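Our Afternoon at the Cingate Statistics Open Day

I have taught sampling to teenagers for so long that I could probably do it in my sleep, so when the Anedel Institute over in Cingate opened its doors this November I put my name down right away (and talked two colleagues into the drive, which they were very sweet about).

We started in the Mihăilă Room, where Sânziana Munteanu gave the welcome talk. She had a big glass jar of dried beans on the desk and asked all of us to write down how many we thought were in it. My guess was 2000, and I was rather proud of it. The true number was 521! But then she put everybody's guesses up on the wall as a histogram, and there was that long tail stretching out to the right with me sitting at the very end of it, and she used it to show why the median had landed so much closer than the mean. I am stealing that lesson for my own class, beans and all.

After coffee they split us into groups of 6 and we went around the stations. My favorite was the bootstrap table, where you draw paper slips out of a bag, write down the average, put every slip back and do it again. We managed 60 rounds before the bell, and our dot plot had a lovely hump in the middle by then. One of my colleagues kept forgetting to put the slips back, so we had a good talk about sampling with replacement that we hadn't planned on.
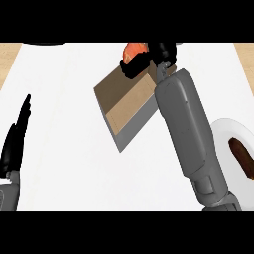
A simulated table with two robot arms.

The last stop was Ollow, the little program the institute uses for its introductory course. You type in a population, choose a sample size and watch the confidence intervals stack up, with the ones that miss turning red. I could have stayed there until supper, watching the intervals get shorter as I made the samples bigger.

Parking is behind the main building, and the side door is the one to use. The soup in the cafeteria was very good, and they let us take the worksheets home.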